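28 January 2020

Reusing the small boxes, round two. So pleased with how this is going! The Gernavley order came in 9 of them, and the cardboard is good stiff stuff, too nice for the recycling bin. Plan is to strip the old labels, leave the printed tape on (it holds the seams better than ours does) and pack the Skirnis sample jars in them.

Labels: start at a corner, pull low and slow, keep a hand flat on the box. Dry peeling beats the hair dryer, which made the glue gummy on 2 of them. Any leftover paper can go under the new sticker.

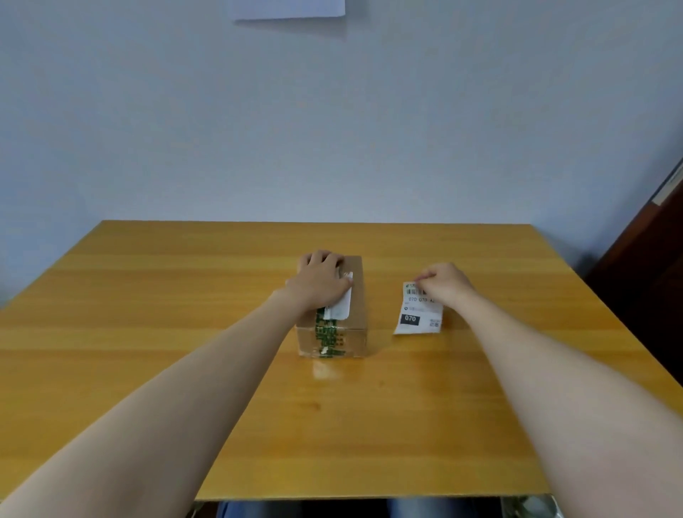 Small box on the pine-colored table, old label partly lifted, green tape left on.

Next: try the Vuteck stickers over a rough patch and see if they hold until April.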